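6.2 The gripper stops short and reports a full hand

Fault 11 means the Marnis controller believes it is holding something. Quite often it is holding air, and is very pleased with itself.

Caution: press the stop button before putting your fingers anywhere near the jaws. Qusai Haddad wrote this line after skipping it.

1. Press stop. The arm will sulk in place, which is correct.

2. Wipe both finger pads with a dry cloth. Do not use the solvent from the Wetska kit, whatever the label promises.

3. Release stop and choose Open Fully. If the jaws creep, repeat step 2 with more conviction.

4. Set the grip force back to 420. Somebody will have turned it up to "help".

5. Put the test cube on the bare table, one face square to the gripper. Open the wrist view and check that the cube sits between the open fingers, with clear table on either side.

Note: a cube that shows up behind one finger will be pushed, then reported as a successful pick. 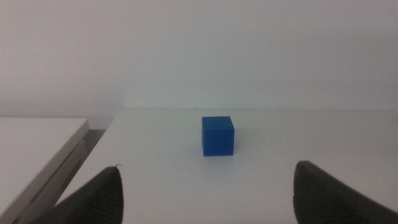
6. Choose Slow Approach and keep a hand on the stop button. If fault 11 returns, leave the power on and fetch Najwa Bitar.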